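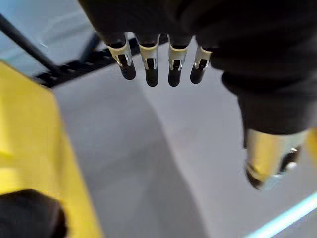
## Landlord in Hultwood wants 3 months' notice, lease says 60 days?

Posted in Renting and Leases

I rent half of a duplex in Hultwood. My lease ends in December and I'm moving to Plosberg for work. The lease says 60 days' written notice. I gave it by email on Monday and the management company wrote back that they now require three months, and that I'll owe for the extra month if I leave when the lease ends. They say the change was in a newsletter they sent to all tenants. I never signed anything new. I have a $200 key and cleaning deposit with them on top of the regular one and I'd like both back. Do I have to pay the extra month?

**vadura_renter**

What does your lease say about changes? Mine has a line that any change has to be in writing and signed by both sides. If yours has that, a newsletter doesn't do it. Look near the end, usually under "Entire Agreement" or "Amendments."

Also check how notice has to be given. A lot of leases want it by mail or hand delivery. If yours does, send a paper letter today by certified mail and keep the receipt. You still have time to get inside the 60 days, so don't spend a week arguing about email first. 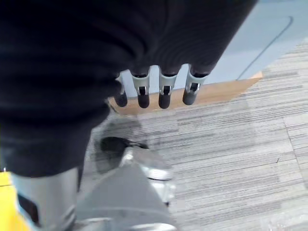
After that I'd write back once, quote the clause number, and say you're leaving on the end date in the lease. Keep it short. Don't stop paying rent in the meantime – that gives them a real complaint against you.

**oldporch118**

They all do this. I just left and never heard from them again.

**tmk_bitar**

The first answer is right, but state law can matter too, so call a tenant hotline or legal aid office before you move out. Mine called back in 11 days, so don't leave it to the last week.

For the deposits, give them your Plosberg address in writing and ask for a walk-through. Take dated photos of every room, inside the oven and behind the doors. I lost part of mine over a closet shelf I couldn't prove was already cracked.

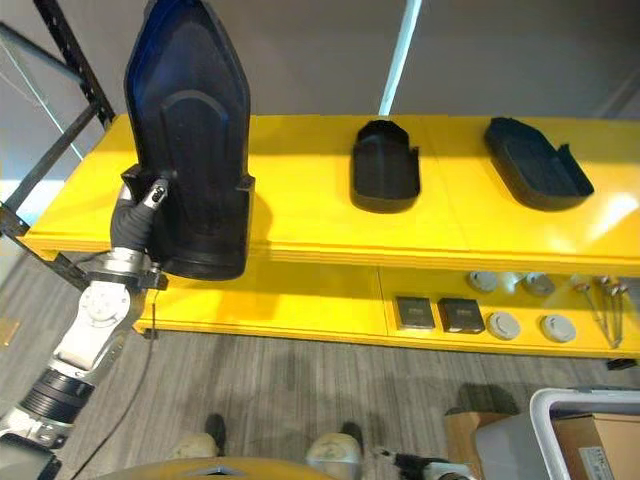 *Black molded part, held up in a gloved hand.*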